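Poken learns to stir

8/4/24
By Kirsty Bunting

If you have been near the back end of the Trurkley workshop lately you will have heard the clicking, and probably been asked to hold a cable. We have a pair of robot arms that can very nearly make a drink! I have been wanting to write that sentence for nine months.

A quick catch-up for anyone who joined over the winter. Poken is the name of the whole thing, both arms and the table and the software and the tangle underneath. It began as a plan to sort screws, which lasted for two evenings before we all admitted we would sooner have it do something with a bit of theatre in it. Mixing drinks won by a mile. It's a lovely test for a home-built setup, as it happens: you have to grip things, lift things, tip them, put them down again without a clonk, and get both arms working in the same small patch of table without a punch-up.

We settled on four drinks to start with, all soft, all made from fruit syrups and juice, and all designed by people who like bright colours more than they like subtlety. My own is called the Zapata and is mostly orange. It's the one we do all the testing with, so I have now drunk a great deal of it.

The biggest change since the last newsletter is the fingers. The old ones were short and square and fine for blocks, but hopeless around the neck of a bottle. The new black ones are long and come to a point, and the difference is huge. They can get in between two bottles standing close together, and they can pick up the spoon from a flat table, which the old ones simply pushed along until it fell off the far side. (I have a recording of the noise. Ask me.) The downside is that a long finger magnifies every small mistake at the wrist, so we had to go back and redo the calibration on both arms. That took three evenings and most of a packet of ginger nuts.

Stirring was harder than pouring, to my great surprise. The spoon has a twisted shaft, so it likes to roll in the grip, and if it rolls even slightly the bottom end wanders off and taps the side of the glass. We tried tape, we tried a rubber sleeve, and in the end we slowed the approach right down and had the arm come in from high up with the spoon hanging straight. Now it goes down gently, does its circles and comes back up. The first time it worked there was actual cheering.
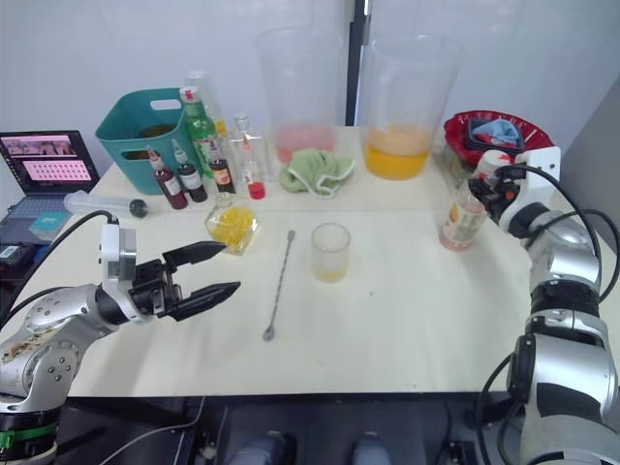
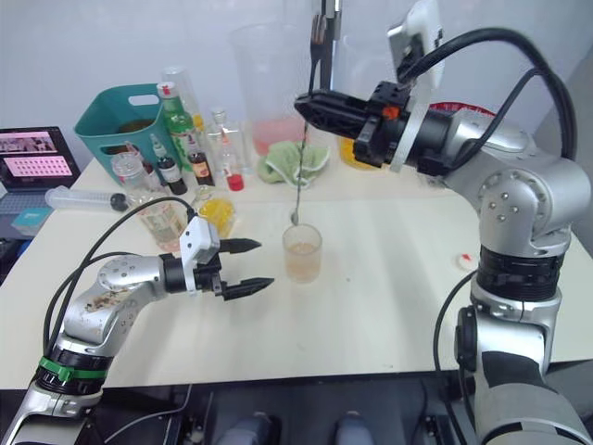
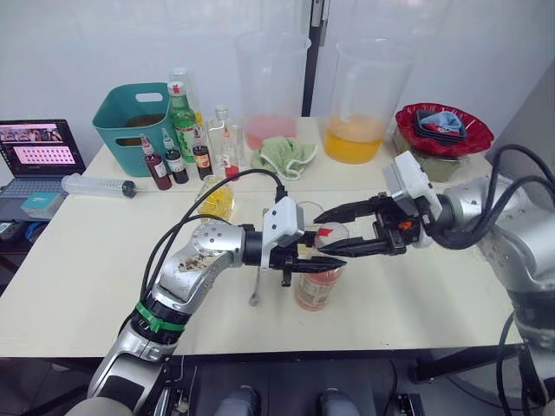 Poken on the drinks table, both arms in every picture. The rod is over the cup in the second.

Bottles next. Handling a clear bottle is a two-part job, and the part that's going well is taking hold near the top. We have now logged more than 500 practice grips, a job I shared out shamelessly among anybody who came in to use the laser cutter, and the misses have dropped off nicely. The part that isn't going well is the hand-over, where one arm steadies the bottle and the other comes in beside it. There is very little room up there for two grippers and the arms have to take turns in exactly the right order. At the moment they're extremely polite about it and both wait. We think it is a timing fault in the little script that decides who goes first, and Bekodden have offered to let us use their bench software to replay the moves slowly, which should show us where it gets stuck.

We have also been moving things about on the table. The squeeze bottles used to live along the front and kept getting in the way of the elbows, so the rule is now that anything tall or tippy goes at the back, and the front stays clear for the arms. If you tidy up after a session, please put things back where you found them, even if it looks untidy to you! The arms go by remembered positions for a lot of this, and a glass that has moved by a thumb's width can spoil a whole run. We do want to get the cameras to find everything by themselves, and that is what the laptop will be busy with over the coming weeks.

Cables are still the thing I would do differently. We left generous loops at the wrists so nothing would pull tight on a big reach, and it's true that nothing has, but the loops swing about and now and then one drifts across in front of something we want to see. I'd like to try clipping them closer to the arm at the elbow. If you have any soft clips going spare, the sort that don't mark the casing, drop them in the Poken box by the door.

Money, for those who like to know. We have spent £559 of the build fund on this so far, with most of it going on the new fingers, cabling and brackets. There's a bit left, and I'm hoping to keep it for a proper drip tray. Syrup gets everywhere. It gets under the glasses, it dries, and then the glass comes up off the table with a little tearing sound and a jerk that upsets the arm, so whoever is on a session should wipe down between runs with warm water and then a dry cloth.

What I'd love now is more hands. You don't need to know any programming to be useful: someone has to set the table, someone has to watch with a finger on the stop button, and someone has to write down what happened in words that still make sense a week later. If you do program, the turn-taking script is short and quite readable and I would be delighted for fresh eyes on it. And if you have ever worked behind a bar, please come and watch it stir and tell us what we've got wrong. I suspect the circles are too big.

We are aiming to show all four drinks, start to finish, at the summer open evening in August. Bring a cup.

Last updated: August, open evening added

Contact: ask for Kirsty at the Trurkley workshop desk | © Trurkley Workshop Newsletter | Back to top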